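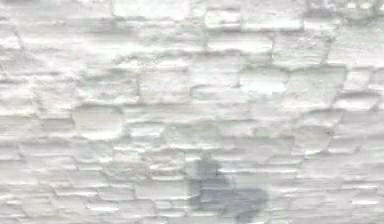 Ladier, 2020-12-05

Arbeitsjournal Tiergesundheit, Abferkel- und Aufzuchtbereich
Eintrag: Q. Đỗ, gegengelesen L. Huỳnh

Gegenstand des heutigen Eintrags ist die Wasserversorgung der abgesetzten Ferkel. Anlass sind die wiederholt aufgetretenen Durchfälle in der ersten Woche nach dem Absetzen, die sich mit der Fütterung allein nicht erklären lassen. Die Rezeptur des Absetzfutters ist seit Februar unverändert, die Befunde aus den Kotproben waren uneinheitlich.

Erfasst wurden 368 Ferkel in elf Buchten. Alle Tiere stammen aus derselben Absetzgruppe und wurden mit vier Wochen abgesetzt. Die Einstallung erfolgte nach Gewicht sortiert, die leichtesten Tiere liegen in den Buchten am Anfang der Leitung. Diese Zuordnung ist bei der Auswertung zu berücksichtigen, da Leitungsposition und Einstallgewicht damit nicht unabhängig voneinander sind. Für den nächsten Durchgang wird eine Verteilung der leichten Tiere über die gesamte Leitungslänge beantragt.

Durchflussmessung an den Nippeltränken: Gemessen wurde mit Messbecher und Stoppuhr, je Tränke in drei Wiederholungen, bei laufendem Betrieb der übrigen Tränken. In sechs Buchten lag der Durchfluss unter dem im Stallplan festgelegten Sollwert. Betroffen sind sämtlich Buchten am hinteren Leitungsende. Nach dem Ausbau zeigten die Siebe der betroffenen Tränken deutliche Ablagerungen, überwiegend rostbraun, in einem Fall schleimig. Die Siebe wurden gereinigt und wieder eingesetzt, zwei davon ersetzt. Eine Nachmessung steht aus.
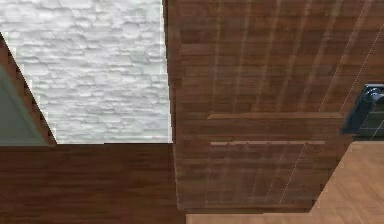 Die Ablagerungen sprechen für Eisen im Brunnenwasser, der schleimige Belag für einen Biofilm in der Stichleitung. Beides ist bislang nicht durch eine Laboruntersuchung belegt. Es wurden daher Wasserproben an zwei Stellen gezogen, am Eingang der Ringleitung und an der letzten Tränke. Die Probe am Leitungsende wurde ohne Vorlauf entnommen, um die tatsächliche Qualität am Tier abzubilden. Proben gekühlt, Versand an das Labor Teltetti, angefordert sind Gesamtkeimzahl, coliforme Keime, Eisen, Mangan und pH-Wert.

Anmerkung L. Huỳnh: Die Probe am Eingang wurde nach Vorlauf gezogen, jene am Ende ohne. Für einen unmittelbaren Vergleich der Keimzahlen ist das ungünstig. Es wird empfohlen, am Leitungsende eine zweite Probe mit Vorlauf nachzureichen. — Einverstanden, wird beim nächsten Rundgang erledigt. Đỗ

Zum Dosiergerät Odo: Das Gerät war während des letzten Durchgangs mit einem Säurepräparat in Betrieb. Die im Stallbuch vermerkten Einstellungen stimmen nicht mit der Stellung am Gerät überein. Der Zeitpunkt der Verstellung ist nicht mehr feststellbar, die Verbrauchsangaben des vorigen Durchgangs sind deshalb nur eingeschränkt verwertbar. Ab sofort ist jede Änderung der Dosierung mit Kürzel und Uhrzeit einzutragen. Bis zum Vorliegen der Laborwerte bleibt die Säuredosierung abgeschaltet.

Klinische Beobachtung: In den Buchten mit geringem Durchfluss standen beim Morgenrundgang häufiger mehrere Ferkel gleichzeitig an einer Tränke, Verdrängungen wurden beobachtet. Die Futteraufnahme war dort nach Einschätzung des Stallpersonals verhalten, eine Wägung der Trogreste liegt jedoch nicht vor. Einzelne Tiere mit eingefallenen Flanken wurden gekennzeichnet und erhielten zusätzlich Elektrolytlösung in offenen Schalen. Die Schalen wurden gut angenommen, verschmutzen aber rasch und müssen mehrmals täglich geleert werden. Behandlungen mit Antibiotika wurden heute nicht vorgenommen.

Vergleichsbestand Sầm: Von dort liegt die Rückmeldung vor, dass die Leitungen in jeder Serviceperiode gespült und die Siebe vor jeder Belegung kontrolliert werden. Ein entsprechender Arbeitsschritt fehlt in unserem Reinigungsplan. Das Spülprotokoll ist angefordert und soll nach Prüfung übernommen werden.
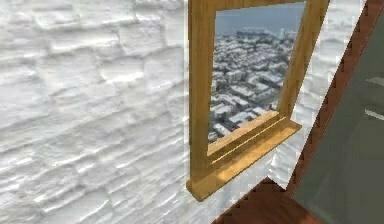

Abb. 3: Weiße Wand mit Holzrahmen.

Offene Punkte: Nachmessung der gereinigten Tränken, zweite Probe vom Leitungsende, Abgleich der Dosierstellung mit dem Stallbuch. Ersatzsiebe sind bestellt. Die Durchflusswerte je Bucht werden nach der Nachmessung in die Tabelle übertragen, die Rohwerte verbleiben im Ordner Wasser.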